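Robot club at Koltow gets its colors in order before summer

Posted 7 June 2022

The after-school robotics club at Koltow has had a busy spring, and anyone who has walked past the shop room lately will have heard the cheering when a block ends up where it belongs.

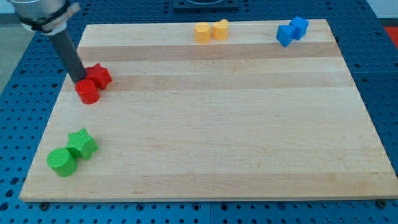
The club started back in March with five students, a lot of enthusiasm and not very much of a plan, as their coach, Fumiko Nakajima, is happy to admit. Since then they have settled on one project and stuck with it, which is to teach a robot arm to sort small plastic shapes by color, keeping each pair together on a wooden board. Red goes with red, yellow with yellow and so on, and it doesn't matter that the partners have different shapes - a star can sit next to a cylinder and a heart is welcome too, as long as the colors match.

It sounds simple, and Zaid Fakhoury, who wrote a good part of the program, thought so too. "I told my mom we'd be done in a week," he said. "Then we tried pushing a star. A star does not want to go straight!"

The students keep a log of every run in a fat green binder, and by the end of last month they were up to 1377 tries. Mi-kyung Ok looks after the binder and has very firm opinions about handwriting. Tomoyo Sasaki has been working on the slow, gentle pushes that bring two blocks together without knocking one over, and she has been known to stay until the lights in the hallway go off.

The club will show its work at the Volleck Student Fair, where 77 teams are signed up this year, and families are warmly invited to come along and make some noise. There is still a little money to raise for the bus, so please do look for the bake sale table by the front doors (the lemon bars go early). Students who would like to join in the fall can leave their names with Ms. Nakajima in Room 5, and no experience with robots is needed.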